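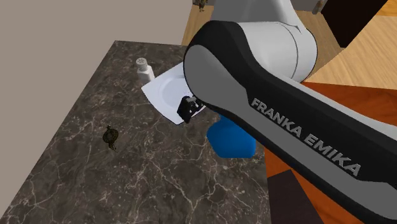
4 min read

"You're standing on the good tile," she tells me, so I move over. The good tile is one of 11 she saved from her grandmother's kitchen floor, and she's set them by the back door where people mostly wipe their feet on them. I say sorry. She laughs and hands me coffee.

I drove out to Trallville in December to talk about supper clubs, because hers has a waiting list of 252 people and seats nine. Nine! I'd been on the list myself for longer than I want to admit (I didn't jump it, we talked in the middle of the afternoon and all I got was toast).

"It started with soup," she says. "I'd moved back from Buckley and I didn't know anybody my own age here. So I put a card up at the feed store. Soup, six o'clock, bring a bowl. Four people came and one of them thought it was a church thing."

Did he stay?

"He had thirds."

She charges now, $74 a head, and she's a little prickly on the subject. People in town remember when it was free. "I get that. But I was paying for the butter out of my phone bill money, and I did that for two winters. I don't feel bad about it anymore. Well, I feel a bit bad."

The menu goes up on the morning of the dinner and she won't take requests. Allergies, yes. "Somebody wrote me a page and a half once about cilantro," she says, buttering my toast right out to the crust, which I appreciated.

I asked if she'd ever open a real restaurant, and she pulled a face before I'd finished. There was an offer on the old Jitberg building, with 40 seats and a proper hood over the stove. She went to look at it twice.

"I stood in there and all I could think about was the chairs. Who's going to wipe down that many chairs? Then I came home and made a pie."

The pie was pear. There was one slice left, and she wrapped it up for my drive.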